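Home | Articles | Topics | Glossary | Recent changes | Search

Handheld demonstration gathering

Handheld demonstration gathering is a way of collecting examples for a robot learning system in which a person performs a task with gripper tools held in the hands. The tools have fingers like those of the robot that will later do the task. What the person sees and how the tools move are recorded together, and each complete run through the task is stored as one example, usually called an episode or a demonstration.

The method differs from teleoperation, where a person steers a real robot from a distance, and from kinesthetic teaching, where a person pushes the robot's arm through the motion. No robot arm has to be present during recording.

Procedure

A session begins with a written task, such as putting an object into a bag or taking it out. The operator sets the objects in a starting position, starts the recording, carries out the task and stops. The objects are then moved and the task is repeated. At the Grellholm site, operators record in blocks of 40 episodes and change the starting layout after every episode. A single task is normally given 400 episodes before a first model is trained.

Soft and see-through items are treated as a separate group. A clear bag changes shape each time it is touched, and its surface throws reflections that can hide its edges. The Grellholm task list contains 19 tasks with bags, pouches or film. Védís Juhl, who wrote the list, asked for the bag to be left as it falls between episodes and not straightened by hand.

Review

Episodes are checked before use. Runs in which the tracking was lost or the operator reached in with bare fingers are removed. Runs with a dropped object may be kept if the operator picks it up again with the tools, as they show the system how to recover. Skindasow, which supplies review software to the site, marks these separately so they can be left out of training.

Equipment

Two tools are used for most tasks, one in each hand. The finger opening is logged along with the position of each tool. Ingvarsson tools send this data by cable; the Grodosura type stores it inside the handle.
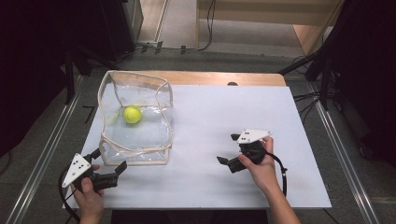 Can one person record with both tools at the same time?

Most two-handed tasks are recorded that way, with a single operator holding one tool in each hand and both logged on the same clock.

Limits

A person can reach and twist in ways that a robot arm cannot, so some episodes can't be replayed on the machine. In one Grellholm set of 700 episodes, those with the tools held too close to the operator's body had to be recorded again in November.

See also: Teleoperation; Imitation learning; Deformable objects

Filed under: Robot learning, Data collection methods

Contact the editors | Copyright and reuse | Back to top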